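Shop notebook, March
Arm bench, evening, started 6:40

Picking up where the last entry stopped. The new jaws for the Grarkley arm are on and they close square! I had to file the left one twice because the slot was tight on the carrier, and the second time I took off a hair too much, so there is a strip of tape in there doing the job of a shim. It holds. I'll print a proper one when somebody frees up the printer.

Goal for the evening: get the arm to pick a bare board out of the tray, lift it, turn it, and set it in the test jig without touching anything tall. If we can do that reliably then the whole evening job of probing the salvaged boards by hand goes away, and I can't tell you how much I want that. We have a box full of these from the Maglaya teardown and so far every one has been picked up by a human, dropped on pogo pins, read, written down and put back.

Wiring notes first so I don't forget. The gripper motor now runs off its own 24 volt supply, separate from the logic. Before, every time the jaws stalled on something the controller would brown out and reset, and the arm would go limp with a board in the air. I moved the ground to the star point near the E-stop and twisted the motor pair all the way down the forearm. No resets so far with the new setup. The old harness is coiled in the drawer under the bench, please leave it there, the crimps are good and I want them for the Tamon conveyor.

Jaw speed is set to 100 in the config, which is the same number the old jaws used. It looks fast when you watch from the side. Grip force is down to 2 on the slider. At 3 the board flexes and you can hear it, a tiny creak, and I don't like that sound near surface-mount parts.

Next, the tray. We went through gray foam (boards snag), a cookie sheet (no, bare metal, what was I thinking) and now the shiny yellow-orange plastic one. The boards are red so the color split is easy for the vision script, and the floor is smooth enough that a jaw can nudge a board along without catching. The trouble is glare. A bright spot on the plastic reads as a hole or as a label depending on the threshold, and it wanders when the arm moves the wrist camera. I got decent results by masking anything close to pure white that isn't touching red. Crude, but the script stopped chasing reflections.

Grip points are the fun part. The outline of these boards is all lobes, so there are hardly any straight edges to grab. The plastic connectors are tempting since they stand up nicely, but pulling on them is a bad habit, and the capacitors are completely off limits. That leaves bare edge, wherever there is a bit of it between the tall stuff.
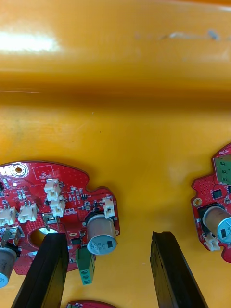
Cavuto left a remark in the margin of the bench sheet next to my grip sketch: stop trying to squeeze across the board, go in with one jaw over the edge and one under, like picking up a cracker, and put a ramp in the tray so the lower jaw has somewhere to go. Also, why are you still descending straight down when the wrist can tilt?

Fair point about the tilt, and I love the ramp idea. I had been treating the wrist as fixed because the first calibration only worked with it fixed, and then I never went back. Spent the next hour on it. With the wrist tipped forward the jaw comes in low over the tray floor and clears the terminal blocks with room to spare, at least in the dry runs with the power to the gripper off.

For the ramp I cut a wedge out of scrap acrylic and sanded the thin end until I could slide a business card up it with no click. Double-sided tape for now. It has to sit tight in the corner or the whole thing walks when a board pushes against it.

Things that bit me tonight:

The approach height is stored in the tool frame, so after tilting the wrist "down" was suddenly forward and down. I had my hand on the E-stop and used it. Approach moves are now in the base frame, and I put a comment in the file in capital letters.

The script picks whichever red blob is biggest, and when boards overlap in the tray the biggest blob is a pile. Spread them out before you start. Longer term it should look for the round cutout and work from that, because a circle is easy to find and it gives us the position for free. Rotation still has to come from something else, maybe the mounting hole.

The text on the boards is no use for rotation at the size we see it. I tried. It took forty minutes I'd like to have back.

To do next time at the bench:
print the shim, pull the tape
redo hand-eye calibration with the wrist tilted
diffuser for the lamp (baking parchment?)
soft pads on both jaw tips, thin ones
find out where the good calipers went

Left the arm parked and the gripper supply off at the strip. Config is saved as jaws_tilt in the shared folder and the old one is untouched, so if anyone needs the straight-down version for the Tamon parts, just load that.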